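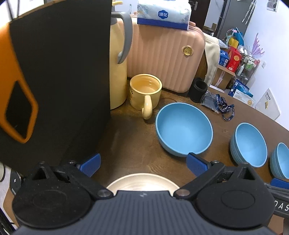 Issue 42, page 3

Yard hand wanted, Howells Livery, Sekthorpe

We need one sane adult to help look after 15 horses, most of whom are not sane at all. The job is part time, mornings only, starting in August. You will muck out, fill haynets, sweep, turn out, bring in, and sweep again once the wind has been through.

You don't have to ride. If you do, you may be offered Zerer, a grey cob with firm views on puddles. Please think it over before you say yes.

What we'd like: a year or more on a working yard, a cheerful attitude to mud, and your own transport, as the last bus to Sekthorpe gave up long ago. You should be able to lead a youngster past a wheelie bin without either of you making a fuss.

What you get: a fair hourly rate, paid on time, proper holiday, and a lesson a week if you want one. Tea is free. Biscuits are first come, first served, and the farrier is usually first. Grass livery for your own horse can be talked about, provided it doesn't jump out.

We start at 7am. That means boots on, not turning in at the gate.

To apply, write to Sioned Griffiths at the yard office, quoting ref 3492, and tell her about the most awkward horse you've ever looked after. A CV is welcome too. Shortlisted people will be asked over for a trial morning, which is paid. Bring gloves, and don't park in front of the muck heap.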